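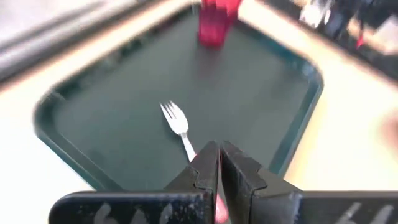

Why does my policy do worse with the wrist camera than without it?
posted by Adwoa Lamptey, Saturday, February 24, 2024

Hi all! I'm trying to reproduce the table-clearing result from the Jirdale paper (plastic tableware, one tray, imitation learning from teleop demos) and I'm stuck on one thing. They say adding a wrist view to the fixed view helps a lot on thin stuff like forks. Mine goes the other way. With the fixed camera only, I get the fork 8 times out of 22. With both views it's 2 out of 22, and the arm sort of hovers over the tray like it forgot what it came for.

Same demos both times, same training length. Cups are fine either way, by the way, it's just forks. My fixed camera sits really low, close to table height, so a tray is basically a dark line from there and I'd have bet money the wrist view would save me.
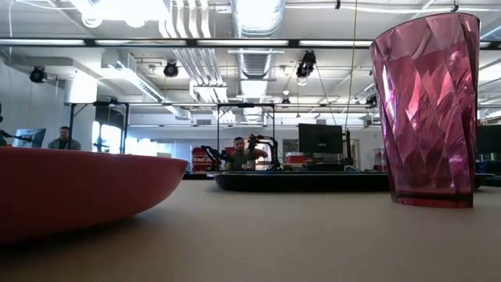

I haven't touched the image augmentation, it's whatever the default was. Do I just need more demos? I don't want to spend another week on teleop if it's something dumb.

Tülin Sarıgül
More demos probably. We used 3000 for ours and it was fine.

Fernanda Esteves
I wouldn't collect anything yet! I had nearly the same thing in October and it was two problems stacked on top of each other.

First one, check your timestamps. My wrist stream was arriving late compared to the joint readings, so every training pair had the arm in one place and the picture from a bit earlier. You won't notice on a cup (big target, sloppy grasp works), but on a fork handle it kills you. Wave something in front of both cameras at once, record it, and step through the two streams side by side.

Second, look at your blur. Pull a bunch of wrist frames from while the arm is moving and see if you could point to the tines yourself. If you can't, shorten the exposure and add light. That does mean new demos, but try a small batch first.

Oh, and the default augmentation in a lot of these repos does a random crop. On a wrist view that can chop off the fingertips, and those are the one thing that tells the policy where it is relative to the fork. I turned it off for that camera only and left it on for the fixed one.

Tülin Gökçe
+1 on the crop thing. Also raise that fixed camera if you can, then rerun both conditions, otherwise you're not really comparing with the paper's setup.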